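Mon 30 March

Right, writing this down before I forget which run did what.

Picked up the Pinto table task again after lunch, all in sim, nothing on the real arm yet (thank goodness). The plan was to leave 30 episodes going while I sorted out the Drodusar config, and the first few looked lovely! Then the arm started giving way in the middle of a move. The fingers would close on the block, the gripper would report a good grasp, and about a second later the wrist would shudder and the whole thing would stop dead with a force limit error.

I blamed the controller first and wasted most of an hour on it. Turned the gains down, turned them back up, no difference at all. Then I plotted the contact forces and there it was — a spike to 1,265 N on a single step, when I've never seen this task go much over 30 in a clean grasp. No real gripper is going to survive that, and the limit did what it's meant to do.

My best guess is the collision shape on the block. It came over from the old Prostetti set and I think the hull is a bit fatter than the mesh, so the fingers start off slightly inside it and the solver throws everything apart. I haven't proved it. The long rod might be in on it too, as it ends up very close to the arm in some of the layouts and I don't have contact logging switched on for that pair (my fault, will add).

One thing I really don't like: Brudance restarts the episode by itself after a force stop and marks it "incomplete", the same label it gives a plain timeout. So there may be faults sitting in the older batch of around 700 that we all read as slow runs. Please don't train on those until I've been through them.

To do: rebuild the block hull, log rod against arm, give force stops their own label, rerun with the same seeds. Nothing goes to the real arm before that, and I'd like somebody else to look at the plots in April before we say it's fixed.

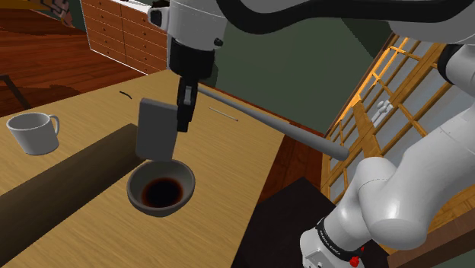 Pinto table task in sim, grey block at the gripper, just over the bowl.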